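Can a robot do my kitchen yet? (no. sort of. read on)

May 18, 2018

Quick one tonight, I have 20 minutes before the dryer buzzes and I want to get this down before I lose it.

So back in April I wrote that rambling thing about the vacuum that eats shoelaces, and it got more mail than anything I've put up here. Most of you wanted to know the same thing. Forget floors. When do we get the one that does the counters? The dishes? Puts the groceries away?

I've been reading up since then. Papers, forum threads, a very long talk on video that I watched at double speed while folding. Also emailed back and forth with Erzsébet Vincze, who spent years setting up arms for a packing line at Kestlow and now does it freelance. She's patient with me. She answered 17 questions in one email and only sighed in writing once.

Short version of what I've got.

Factory stuff, yes. Has been yes for ages. Same part, same spot, same move, all day long. Erzsébet says the line she worked on had a fixture for everything - a little metal nest so each box landed in exactly the same place every time. The arm never had to wonder where anything was. Move the nest over by the width of a pencil and the whole line stopped and a red light came on.

Now think about your kitchen. Where's the nest?? Mine has a mug that lives in four different places depending on who unloaded.

Drawers are the one I keep coming back to. I never thought a drawer was hard. You grab the knob, you pull. But she walked me through it and there's a lot in there. Find the knob. Get fingers around or behind it without whacking the front. Pull straight, becuase if you pull crooked a wood drawer binds. Pull enough but not all the way out. Know when to stop. I do this half asleep looking for a spoon.

And then you have to get something out of the drawer, and it's a bag. Bags are awful. Bread, chips, frozen peas, anything in thin plastic. It's a different shape every time you set it down. It's shiny, so cameras get confused by the glare. Squeeze too light and it slips, squeeze too hard and you have crumbs. Erzsébet's packing line refused bags completely for the first few years - boxes only, bags went to people.

Plus clutter. A real counter has stuff in front of stuff. You reach over the coffee thing to get to the toast thing. I do it with my elbow up like a chicken wing, and I don't remember learning that. An arm with a fat wrist and a cable hanging off it has to plan the whole route.

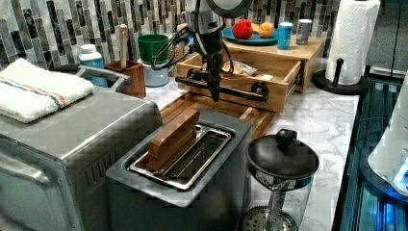
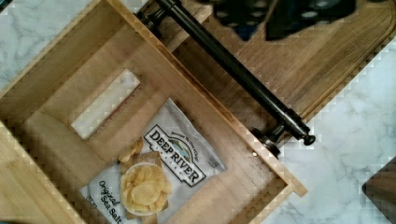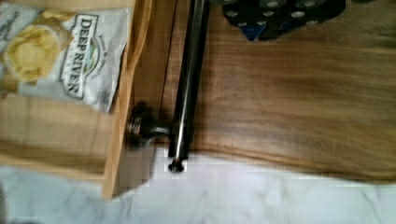

What I'd pay for

OK so money. I did some adding up on the back of an envelope. A small arm from Broltora, the secondhand kind, the listing I found was 1,694 dollars. No gripper, no camera, no software that knows what a chip bag is. And it'd want to be bolted to something. My landlord would love that.

Bustau has a "kitchen helper" page up with a waiting list and a lot of soft lighting. No price, no date. The one clip they show is an arm stirring a pot. Stirring! That's the one chore I don't mind. Signed up anyway, obviously.

What I'd want, in the order I'd want it:

Unload the dishwasher. Even just the plates. Even if it takes 30 minutes, I'm asleep, I don't care how slow.

Put the groceries away, or at least get them off the counter and into a drawer, any drawer.

Wipe down behind the toaster. I haven't looked back there in a while and I'm not going to tonight.

Socks. Not a kitchen thing but I'm putting it on the list.

I asked Erzsébet straight out for a year and she wouldn't give me one. She said watch the drawers. If you see a machine open a drawer it's never met before, in a house it's never been in, and take out the thing you asked for, and shut it again, then start saving up. Opening one in a kitchen where it's had a hundred tries is nice but its a different thing. I thought that was fair. Also a bit depressing.

The Pattinasarany people (the forum, if you haven't been, it's mostly folks building arms in garages) are way more cheerful than she is. Half of them think it's just a matter of enough practice runs. One guy there has been trying to get his to butter toast since winter and posts updates every few days, with photos of the toast. I check it more than the news.

Anyway. If you work on this stuff and I've got something wrong, comments are open, be nice. And if you have a gadget that does one real chore all by itself, start to finish, no babysitting, tell me which one and how long you've had it. I'll do a follow up with the answers.

Dryer's going. Gotta run.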